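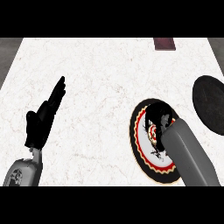 Samira Hattar's answer, when the packing staff at Borna were asked what the new cell had changed for them, was that her wrists hurt less and her day felt longer. She used to unload, check and wrap. Now she mostly checks, and she does it standing in one spot.

Courses > Work and Technology > Unit 8 > Handout

Reading time: 8 min

Automation in tableware handling: what happens to the job

We start from her remark because it holds both halves of the unit. A task has been taken away and the job is still there, but in a different shape.

Tasks and jobs

A job is a bundle of tasks. At Borna the finishing room had 17 listed tasks before the change. Lifting plates was only one of them, though it filled most of a shift. When planners say a job "can be automated" they usually mean one or two tasks in the bundle. Ask which ones, and who gets the rest.

The task itself

Picking up a decorated plate looks simple. In the simulated view, the right hand grips the plate over its upper rim and the fingers reach down across the white centre. The left hand is empty. Compare this with your own way of lifting a plate from a table. Points to raise in the seminar:

– where the fingers may touch a painted surface
– whether one hand is enough, and for what size of plate
– who decides that a grip is good enough, the engineer or the person who has packed plates for years

On the last point, Borna first tested its grips in simulation with no packers present. Mercedes Echeverri was brought in during April, when most settings were already fixed. She asked for 67 changes to the handling list. Many concerned patterned ware, which the planners had treated the same as plain.

What changed for staff

Pace. The cell sets the rhythm. Short pauses between crates have gone, and so has most of the talk.

Skill. Experienced packers could feel a hairline crack while lifting. Checkers now have to find it by eye. Nattawut Noiphan thinks new starters will never learn the feel of it, and he may be right.

Pay. Checking was graded below packing. The grades were reviewed after complaints, but the result had not been published when these notes were written.

Blame. If a plate arrives chipped, the log shows the checker's number. It does not show the grip setting.

For next week

Read the Darwish case in the course pack (page 279 onwards). Write one page on which tasks moved, who took them on and whether anyone asked them first. Bring a paper copy – Randa Abu Hammour is taking the seminar and will collect them at the start.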